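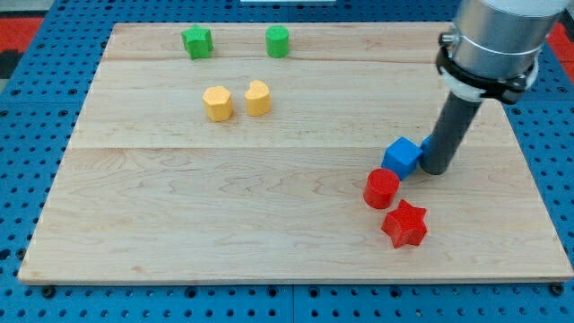
Bloques de colores sobre un tablero de arce, en un banco de metal azul perforado.

Rullier 807, sistema de registro de votaciones para plenos y comisiones

Referencia: 807-C
Fabricante: Kinoshita
Distribución y servicio técnico: Cliltel
Ficha revisada el 5 de agosto de 2019

El Rullier 807 registra votaciones nominales, ordinarias y secretas en cámaras legislativas, ayuntamientos y comisiones de investigación. La versión básica admite 71 puestos de voto y dos consolas, una para la presidencia y otra para la secretaría.

Cada puesto tiene tres teclas (sí, no, abstención) y un lector de tarjeta. El voto puede cambiarse hasta que la presidencia cierra la votación. Una vez cerrada, el resultado queda guardado y solo puede anularse desde la consola de secretaría, con anotación en el registro.

Votaciones nominales
El acta recoge el nombre, el grupo y el sentido del voto de cada miembro. Se exporta en PDF y en CSV.

Votaciones secretas
El sistema guarda el total y la lista de participantes en archivos separados. No hay forma de relacionar ambos desde las consolas.

Comisiones de investigación
El módulo Clirura, que se vende aparte, añade turnos de palabra, control del tiempo de los comparecientes y numeración de los documentos aportados. Requiere la versión 2 del programa de secretaría. Los equipos con versiones anteriores se actualizan sin cambiar los puestos.

Contenido del suministro
Puestos de voto con su cable
Consolas de presidencia y secretaría
Unidad central para armario
Tarjetas de identificación sin grabar
Manual en español

No incluye pantallas de sala ni canalización.

Instalación
La realiza Cliltel, con visita previa a la sala. En edificios protegidos se ofrece fijación sin taladro. Las instalaciones pedidas durante el periodo de sesiones se hacen fuera del horario de pleno.

Garantía
Dos años en piezas y mano de obra. La revisión anual se hace en enero y se contrata por separado.

Precio
Según número de puestos. Solicite presupuesto a Cliltel indicando el plano de la sala y la referencia 807-C.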